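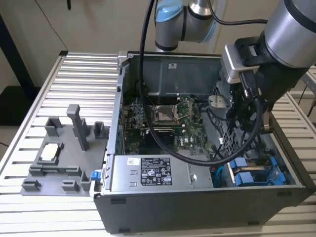 Gretoto, a game about delivering the post, is out now for old and new PCs

For immediate release, February 2018

Hello! I'm Bello Ekpo, I make small computer games from the back bedroom of my house, and I'm very pleased to say that my new one is finished and on sale. It's called Gretoto. You play the new postmistress on an island called Ullov, where the last one retired in a huff and left the sorting office full to the ceiling. Your job is to get the letters to the people they were meant for.

That sounds easy, and for the first morning it is. Then you find out that half the island uses nicknames, that two of the farms swapped names after a bet, and that the man at the lighthouse will only take post addressed to his boat. There are 33 households on Ullov and 2,418 pieces of post, and every one of them was written by me – bills, love letters, seed catalogues, a very long row over a wall. You don't have to open any of them (it's against the rules, strictly speaking) but the steam kettle is right there on the shelf and I know what I'd do.

I wanted to make something you could play in the evening with a cup of tea and somebody next to you on the sofa pointing at the screen. My mum tested a lot of it that way. There is no clock, no score and no way to lose. If you send a letter to the wrong house it comes back, usually with a rude note on the envelope, and you have another go. Some of my favourite writing is in the rude notes, so please do get a few wrong.

The name, since people keep asking, is the name of the ferry. It turns up every few days with new sacks and takes away the outgoing post, and it's the only link Ullov has with the mainland, called Torka, which you hear plenty about and never visit. I did draw a fair bit of Torka early on. It had a railway station I was fond of, and one day I may find a use for it.

The music is by a trio called Gallardo, who play accordion, clarinet and double bass and who were good enough to say yes when I wrote to them out of the blue. They recorded 90 minutes of it in October, all in the same church hall, and if you listen closely in the winter chapters you'll hear the hall's heating come on. We talked about taking it out and decided it belonged. The soundtrack comes free with the game as a folder of ordinary music files, so you can put it on your phone or burn it to a disc for the car.

A word about computers. I grew up with whatever machine my uncle had finished with, and I remember very well the feeling of getting a game home and finding it wouldn't start. So Gretoto has been made with older desktops in mind. It doesn't want a fancy graphics card, it doesn't need to be online once it's installed, and the whole thing takes up less room than a holiday's worth of photos. If you've got a tower under the desk that only gets switched on for the printer, give it a try on that first. There's a free demo with the whole first chapter in it, so you can find out before you spend anything, and your saved game carries over if you go on to buy the rest.
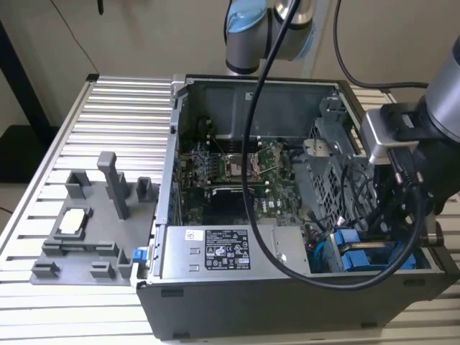 What you get

The full game has 3 chapters, one each for spring, autumn and winter. (Summer on Ullov is when everybody goes fishing and no one writes to anyone.) It plays with a mouse and nothing else, the text can be made very large indeed, and there's a setting that swaps all the handwriting for plain print, which my early testers begged for and which I now use myself.

There are no adverts and nothing extra to buy later. If I write more post, and I expect I will, it'll arrive as a free update on the next ferry.

For the press

I'd love to send you a copy. If you write about games, or about letters, islands or accordions, drop me a line through the contact form on the Gretoto website and tell me where your piece will appear. I answer everything myself, generally in the mornings. Screenshots, the ferry artwork and a short trailer are on the press page, and you're welcome to use any of them without asking, just put my name somewhere near by.

I'm also happy to be interviewed, by email or on the phone, and Gallardo say they are too, though they'd like a bit of notice as all of them have day jobs. If you run a podcast and want a track to play under the chat, have one, and let me know which you picked.

Bello Ekpo
Maker of Gretoto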